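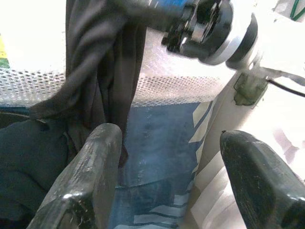
About Mevatik

Small software company, Ovatthorpe. We make Skusar, which reads paperwork. Invoices, delivery notes, packing slips, the pink copy with the coffee ring. It pulls out the numbers, checks them against the order and flags what doesn't match. A person looks at the flags. Everything else goes through.

That's most of it. More below if you want it.

How we started

Amândio Loureiro used to run the back office at a plumbing supply wholesaler. Invoices came in by email, by fax (yes, still), by hand. Two people typed them in all day. He tried the big scanning packages and they all wanted a template per supplier. With 300 suppliers, no.

So he started training a small model in the evenings on old scans, with permission from his boss, who became customer number one and still is. First version was bad at sevens. Also at anything stapled. Second version was good enough to leave running over lunch.
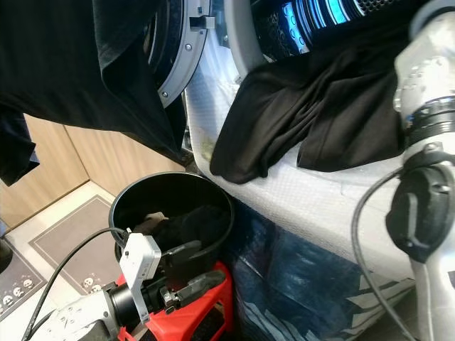
Posted by Benvinda Barros, Operations
Last updated Thursday, May 7, 2026

I joined a bit after that. My job was supposed to be support, then it was support and billing and hiring, now it's operations, meaning whatever is on fire. If you call the main number you will probably get me.

What Skusar does

Reads scans, photos and PDFs. Handwriting too, if it's reasonable handwriting. Matches line items to your purchase orders. Learns your item codes from your own corrections – no templates to set up, no rules to write. Exports to the usual accounting programs or to a plain spreadsheet, which is what most people pick.

It gives every field a confidence score. You choose the cutoff. Set it high for the first month, bring it down when you trust it. Some customers never bring it down and that's fine by us.

What it doesn't do: pay anybody. It won't approve a bill on its own and we're not planning to add that. We get asked alot.

Your documents

Your paperwork trains your copy of the model and no one else's. We don't pool it. Cancel and we delete the scans and the trained copy both, and send you a note when it's done. Longer version is on the privacy page. 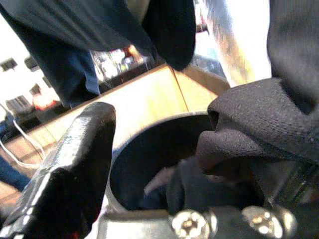

Same goes for trial accounts, by the way. People upload real invoices to test with, of course they do, and those get deleted when the trial ends whether you sign up or not.

Who uses it

Wholesalers mainly. Plumbing, electrical, restaurant supply, one place that sells nothing but rope. The smallest sends us 100 pages a month and the biggest does 2000 on a busy day. Not really built for hospitals or banks, there are other companies for that and we'll point you to one if you ask.

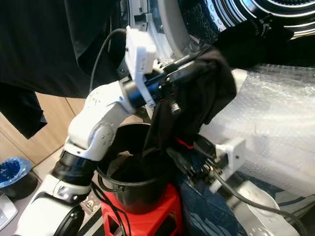 Rondonuwu

Our next thing. Same reading engine but for the loading dock: driver hands over the slip, you take a picture with your phone, it tells you then and there if the count is off. Short shipments get caught before the truck leaves. In testing with a few customers now, wider release planned for September. Needs a decent phone camera and some light. Works offline, syncs later.

If you want to be a tester, write to Benvinda. You'll need to put up with updates at odd hours.

Working here

We hire slowly. Right now looking for one person for support (mornings) and one machine learning engineer who doesn't mind looking at a lot of invoices. Send us a few lines about yourself and something you've made, no cover letter neccessary.

Find us

Mevatik, 61 Station Road, Ovatthorpe. Second floor, buzzer sticks so hold it down. Phones are on weekdays, email any time. Parking behind the building – take the spaces by the fence, the others belong to the dentist.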